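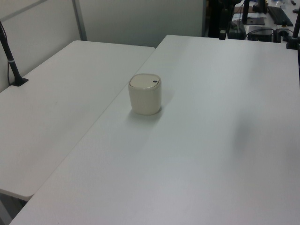

Tempo de leitura: 2 min

Segui o conselho que dei aqui em janeiro e comecei a arrumar a sala de trabalho pelas mesas. Tirei tudo de cima, passei um pano e só depois pensei no que voltava. O primeiro a voltar foi este pote creme com tampa.

2/ As mesas são brancas, encostadas uma na outra. Ficou um vão fino na junção e uma diferença de altura. Já tentei calçar a mais baixa e desisti. O que apoio ali em cima fica bambo, então deixo a junção livre.

3/ O pote é da Pekwood. Paguei 30 reais na Zeng, na prateleira de cozinha. Não sei se foi feito para banheiro, cozinha ou mesa. Tem o tamanho de uma caneca, mais ou menos, e para mim basta.

4/ O que vai dentro: clipes, a borracha, dois pen drives e a chave do armário. Antes isso tudo morava num prato de sobremesa e eu perdia a chave toda semana.

5/ Alguém perguntou por que não uso caixa organizadora com divisórias. Usei por um ano, uma da Hestcombe. Cada divisória virou um lugar para guardar papelzinho. Com um pote só, quando enche eu esvazio.

6/ Sobre a cor: na loja parecia branco. Em cima da mesa branca dá para ver que é bege, a tampa principalmente. Não me incomoda – até ajuda a achar.
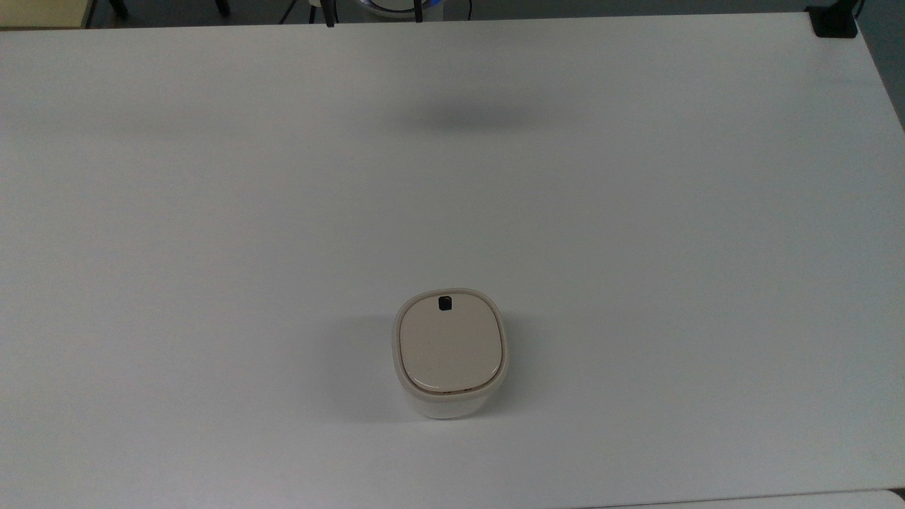

O pote visto de cima, com a pecinha preta na beira da tampa.

7/ De cima se vê melhor o formato, um quadrado de cantos bem redondos. Prefiro aos redondos porque encosta direito no canto da gaveta quando preciso da mesa inteira.

8/ Para limpar: pano úmido e detergente neutro, secar logo. Não ponho na lava-louças. O bege pega marca de caneta, e a minha saiu com álcool no mesmo dia.

9/ O pedido na Zeng foi o 2216, para quem quiser reclamar do frete junto comigo. Demorou, mas veio bem embalado.

10/ Falta a gaveta de cabos. Comprei uns prendedores da Eren e ainda não abri o pacote. Quando fizer, continuo neste fio.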